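4.2 Plate task on the shared bench

We built the Mederlow arm in a corner of the Lerkmont workshop, where 17 members share the tools, and we wanted a first task that anyone walking in would understand at once. Bakery goods won easily! A croissant is light, curved and awkward to grip, and a plate on a gray mat gives the arm a plain target. The wrist coupling went through several versions in November before we were happy with it.

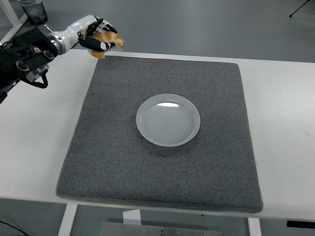

Figure 3. The hand gripping an orange-and-white object near the far edge of the mat, with the plate empty.

We log each attempt from the moment the fingers close, and the full set now stands at 1240 attempts. Grip force is set in software and can be changed between attempts – a feature we came to love, as up to 94 attempts fit into one long evening. The open pose matters just as much to us. Straight, slightly spread fingers give the hand a clear starting shape, and every log begins and ends with it.

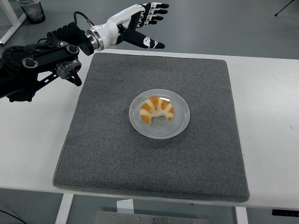 Ormsby, March 23, 2018

The settings listed in this section are those in use on the date above. Vaughan Ruddock wrote the finger control code on top of the Cletisico motor library, and we have kept his default speeds throughout. Section 4.3 covers the wiring and the cable loop at the wrist.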